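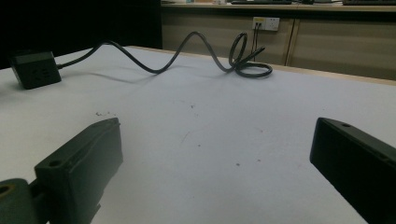 How long should you leave a loaf before cutting it?

Three hours is enough for a white tin loaf, and a rye should wait until the next morning.

Iddrisu Kyei gets asked this most days at Perden, the bakery he runs on the hill road out of Cikalthorpe. The shop opens at 7 and the first batch has already been on the racks since the small hours. People want it warm. He sells it to them, but he won't put it through the slicer.

"The middle is still setting," he says. "Cut it early and you get a gummy line along the knife, and by teatime the rest has gone dry."

Kyei came to baking late, after 15 years fitting kitchens. He rents the old dairy and buys his flour from Lenia, a mill further down the valley that grinds twice a week. The rye, sold as the Manole after the recipe he started from, is 67 per cent wholegrain and keeps for most of a week in a paper bag. The crust softens a little by the second day — he prefers it then.

In July the kitchen gets too hot for long proving, so the dough goes into the cold room overnight and the sour taste is stronger. Some regulars wait all year for it. Others switch to the white until autumn.

At home he keeps bread cut side down on a board and freezes whatever is left after three days, sliced, with the crusts kept back for soup.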